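About Pama

Pama sorts and packs push buttons and switch parts for machine builders. Virgilio Lacson started the firm with one bench, and now we are 8 people and one robot cell. We bought the cell in December. It does the picking of buttons, which was before the most tiring part of the shift.
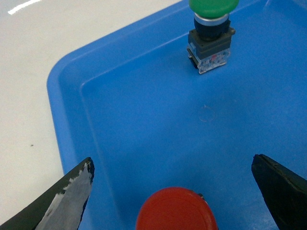
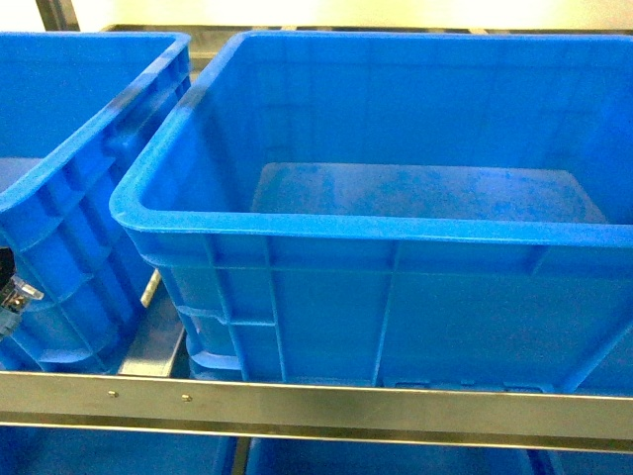
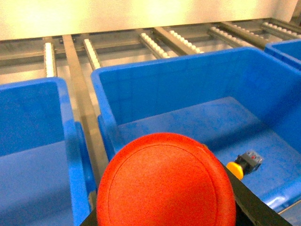
Many of us were afraid for our jobs, and we talked about it openly. All stayed. Lorna Dagdag, who packed by hand for years, now teaches the cell its new parts and decides when a batch is good. She still stops it when she does not like something – this is her right. We have fewer sore wrists, but also more waiting when the cell has a fault, and we are still learning here.

Small orders, up to 80 pieces, we continue to pack by hand.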